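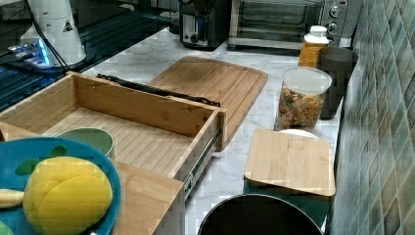

Bamboo drawer and dishes on the kitchen counter.

Farm Gate and Visitor Hygiene Checklist, with Comments
Lurkmont Dairy, home block and Uvley run-off

We walk this list every month, and again before any stock truck is booked. It takes most of a morning if you do it properly, and we'd much rather you did it properly and came in late for lunch! Mark each line Yes, No or Needs Work, and please write something in the comments even when all is well, as the next person really does read them.

GATE AND PARKING

1. Main gate sign is up, clean and readable from a driver's seat.
Yes. The phone number has been repainted and looks very smart.

2. Visitors park on the gravel and come no farther without a call.
Needs work. Two sets of tire tracks went right past the line and up to the calf shed. We think it was a delivery (the rain had made a mess of the edges, so it was hard to tell). The chain should go across whenever the yard is unattended.

3. Visitor book is filled in, including the last farm visited.
Yes, mostly. A few people leave the last column blank – a friendly reminder at the gate usually does the trick.

BOOTS AND WASH-DOWN

4. Boot scrubbers at both sheds, bristles in good shape.
No. The one at the milking shed is worn nearly flat. New one is on the Plikby order.

5. Footbath mixed fresh and free of mud.
Needs work. It was clean enough on top but there was a good inch of muck underneath, and disinfectant won't do much in that. Scrub first, dip second, every time. Mix according to the label and write the date on the lid.

6. Spare boots and coveralls on hand in a range of sizes.
Yes. We're short on the big sizes, so if you have an old pair of boots at home that still hold water out, bring them along.

FENCES AND NEIGHBORS

7. No nose-to-nose contact along shared boundaries.
Needs work. The Oláh side is lovely now, with the second hot wire standing well clear for the full 800 yards. The Uvley side has a low stretch by the creek, some 100 feet of it, where heifers can still reach across. Keep that paddock empty until the posts are in.

8. Water troughs not shared with neighboring stock.
Yes.

STOCK MOVEMENTS

9. Every animal on or off is recorded the same day.
Yes. Tags were checked against the book and everything matched, which was a pleasure to see.

10. New arrivals kept apart, with their own trough and feed.
Yes. Please feed the home herd first and the newcomers last – it's easy to forget when you're in a hurry and their pen is closest to the truck.

11. Milk for calves comes only from our own healthy cows.
Yes. The 500-gallon tank was rinsed and its lid was closed. Hospital milk is marked in red and kept on the other side of the wall.

PESTS AND FEED

12. Feed store shut tight, spills swept up.
Needs work. There was grain under the auger again, and the birds had found it before we did.

13. Bait stations full and locked.
Yes.

TO DO BEFORE THE DECEMBER WALK
Boot scrubber at the milking shed (item 4)
Creek fence, Uvley side (item 7)
Chain and hook for the yard entrance (item 2)
Auger chute seal (item 12)

Completed sheets go in the blue folder in the dairy office.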